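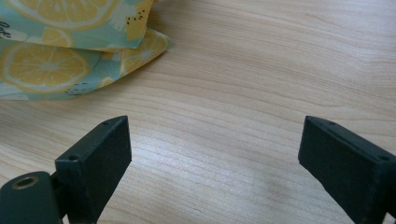
我叠擦碗布叠了二十来年，一直觉得这事没什么可学的，直到九月去了一趟 Brultwood 的开放日。他们在 Ustmont 老邮局后面有一间工作室，做的是教机器人干家务的活儿，项目名叫 Wutunen，平时不对外，一年开一次门。我本来是陪邻居家的孩子去的，结果孩子看了一会儿就跑去吃点心，我在桌子旁边站了整整一下午！他们用来练手的东西特别家常：浅色木桌，柠檬图案的印花布，上下两层叠着放在桌面一边，再加一把手持的夹爪，两根黑色的指头隔着一大块空桌面对着，离布还远着呢。就这么几样东西，我回家以后把厨房里好几个习惯都改了。

阅读时间：7 分钟

下面按我记在手机里的顺序写，有的是他们讲的，有的是我在旁边看着看着自己琢磨出来的，回家都试过了，觉得好用才留下来。

先清桌子，再拿布

演示的人叫 Paweena Saengthong，说话又快又清楚，一边讲一边动手。她每开始一轮，头一件事都是把桌面腾出来，杯子、笔、小朋友放上去的宣传单，统统挪到旁边的架子上。我在家叠东西从来是见缝插针，砧板边上叠两块，水槽边上叠两块，叠完发现最下面那块沾了酱油。现在我学她，先清出一块地方，比布摊开再宽一巴掌，抹干净，擦干，才把布拿过来。就这一步，我叠一摞擦碗布比以前快多了，真的，你试试！

桌面小的厨房可以把砧板翻过来垫在水槽上当台面用，翻的时候注意底下那面别是湿的。

逆光看一眼桌面

这一条是我最喜欢的。木桌子会反光，指头之间那块桌面白晃晃的一片，木纹都淡了。Paweena 说反光对机器来说有点讨厌，有时候会让它看不清布边在哪儿，所以他们摆灯要摆半天。我听着心想，反光对我们擦桌子的人可是好东西啊！从正上方看，桌子总是干净的，你蹲下来，让窗户的光从桌面上斜着滑过来，油印子、水渍、孩子的手指印全出来了。

我的做法是这样：擦完一遍，先别洗抹布，弯腰对着窗看一眼，哪里有印子就补哪里，看完再洗抹布。晚上没有自然光，拿手机的手电筒贴着桌面平着照，也行。灶台、不锈钢水槽、冰箱门都能这么看（冰箱门看了会有点受打击，做好准备）。

顺便说木桌的擦法。顺着木纹擦，抹布拧到不滴水，擦完马上拿干布再走一遍。有细小的深色划痕，先用软橡皮轻轻蹭，蹭得掉的是别的东西留在上面的颜色，蹭不掉的才是真划痕，那就别使劲了。有一位来参观的老先生推荐了 Intarasuk，说是他们那边卖的一种木桌保养油，我还没买到，买到了再来补写。

叠布从折边那一头下手

过去我拿起一块叠好的布，随便抓哪儿都抓，经常一提就散。看夹爪干活就看得很明白，因为它只有两根指头，抓得对不对一下子就分出来了。抓散边，只带起最上面一层，下面那层留在桌上；抓折边，整块一起走。Paweena 让我自己拿着手柄试了几回，第一回我就抓了散边，旁边的人都笑，我也笑。第二回换成折边，稳稳当当地提起来了，我高兴得差点喊出来。

所以现在我家抽屉里的布，折边全部朝外，散边朝里。伸手一捏就是整块，抽一块不会带乱旁边的。毛巾柜也照办了，枕套也照办了。我先生说他没看出来有什么变化，可是他拿毛巾的时候再也没把一摞都拽下来过。 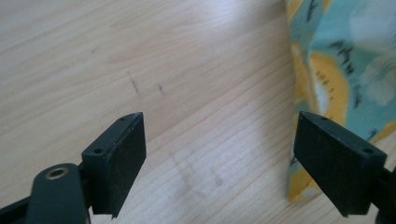

再说花布的摆法。图案大的布其实比纯色的好叠，只要你会用上面的花。挑一个大图案当记号，每次折都让它落在同一个位置，叠完一摞，花都在一条线上，高低歪斜一眼就看出来。纯色的布没有这个便利，可以认缝边，或者认洗标，洗标永远折在里面左下角。我以前买擦碗布专挑素的，觉得耐看，现在逛店看见满满当当的大花布就走不动路了！

折痕也有讲究。第一道折下去，用手掌从中间往两边抹，别从一头推到另一头，推过去的话布会跑，到另一头就多出来一个鼓包。厚一点的华夫格布，抹完用小臂压一下。薄的棉布抹一遍就够。

手慢下来，接近布的时候再慢一点

这个是我看了一下午才看出来的。Paweena 的手在空的地方走得很利索，快到布跟前的时候会忽然慢下来，像猫走到窗台边上那样，夹住，再慢慢抬。我问她是不是故意的，她说是，操作的人在布跟前要是急，机器学到的也是急，布就被推着跑。她说他们上一季录了 576 段叠布的动作，挑来挑去，留下来的多半是这种在最后一小段肯慢的。

我把这个用到了别的地方，最有用的是给玻璃瓶盖盖子。伸手快，对口慢，盖子不会歪着拧上去，螺纹也不会咬死。还有往碗柜里放盘子，手进柜子之前尽管快，盘子快落下去的时候慢一点，磕碰的声音一下子没了。家里有小孩学倒牛奶的也可以这么教：拿瓶子可以快，瓶口到杯口那一小段要慢。我外甥女学了两回就会了，得意得不得了。

两根指头就能做的事，别用十根

他们有个环节叫“夹子手”，让参观的人只许用拇指和食指，其余的手指收起来，把一块布对折。听着很傻，做起来特别好玩！你会马上发现自己平时有多少多余的动作：扯一下，抖一下，翻过来看一眼，再扯一下。只用两根指头的时候，你得先想好捏哪个角，捏住了就走，到了就放。

我回家在厨房里玩了一个星期，现在对折一块布的动作是：捏近处两个角，送到远处两个角，放手，抹平。完了。叠餐巾也是这个路子。叠床单不行，床单还是得两个人，或者一个人加一扇门（把一头的两个角夹在门缝上方，这个老办法我妈教的，跟机器人没关系，可是好用，顺手写在这里）。

手关节不好的朋友也可以试试，捏得少，用力也少，我姨妈说她叠完手腕没那么酸。各人情况不一样，难受就停下。

工具放在伸手就到的地方，收的时候原样放回

工作室里每张桌子边上都有一条胶带贴出来的线，夹爪用完一律搁在线外边，手柄朝着人。我当时就想到了我家的剪刀，天天找！回家当天我就在抽屉里贴了一小段美纹纸，写上“剪”，又贴了一段写“削皮”。贴了以后大家自然就往那儿放，我一句话都没说。胶带脏了就撕掉换一段，别用透明胶，撕的时候留胶。

我还问过她夹爪的指头脏了怎么办，她说拿微湿的无绒布擦，擦完晾着，别急着收进盒子。这跟家里的厨房夹子差不多，烤肉夹、面包夹洗完都要张开晾，合起来收最容易在夹缝里积水，过几天就有味道。我现在把夹子张开挂在水槽上方的杆子上，没有杆子的话，张开了跨在沥水篮边上也成。硅胶头的夹子每个月把头拔下来洗一次，拔不下来的就拿旧牙刷刷缝。

做坏了就摊开重来

最后这条跟心情有关。下午三点多有一段演示，布的一个角翻进去了，我以为她会拿手去拨，她没拨，把布整个摊开，从头来。她说补救的动作最难教，也最容易越补越乱，摊开重来反而快。我在家试了，真是这么回事。叠歪了的布，东拉西拽地修，修完还是有一边鼓着；抖开，重来一遍，几下就好了。

和面太湿了不能这样，汤咸了也不能这样，这个我知道。可是擦桌子擦花了，保鲜膜撕歪了粘成一团，缝扣子缝偏了，都是拆掉重来省事。保鲜膜粘住了的那一团别扔，拿去擦水龙头，擦得很亮。

想去看的人我再说几句。开放日在九月，上午人多，过了中午松快很多，排队试手柄的队伍也短。从 Ustmont 车站走过去，看见老邮局往后绕，门不大，上面写着 Brultwood。穿袖子窄一点的衣服，宽袖子会扫到桌上的布，我那天穿的就是宽袖子，只好一路挽着。带孩子的话，孩子可以试“夹子手”，手柄要大人陪着拿。点心是自己烤的柠檬饼干，我要到了方子，下回写，他们放的糖比我平时少，但是柠檬皮放得很大方，擦皮的时候只擦黄的那一层，碰到白的就换地方。

有读者问过我厨房抽屉怎么分格，我还在改，等美纹纸再贴一个月看看哪几段没人理，撕掉没用的再拍给大家看。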